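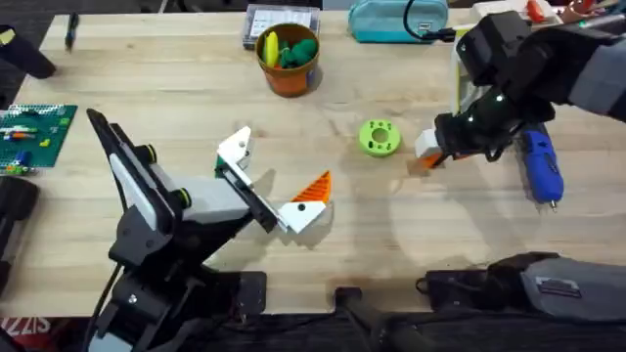 4. Oiling the Wunen tabletop

1. Remove crumbs with a dry cloth. Do not use water on this day.
2. Pour 110 ml of oil in a cup. Spread it thinly, always along the planks.
3. Wait 300 minutes, then wipe what is left - also at the edges.

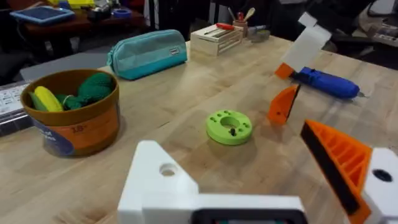 Fig. 4-2. Light butcher-block top with objects on it.

Note: Heavy things may return to the table the next day.

CAUTION: Oily cloths can catch fire. Dry them flat outdoors.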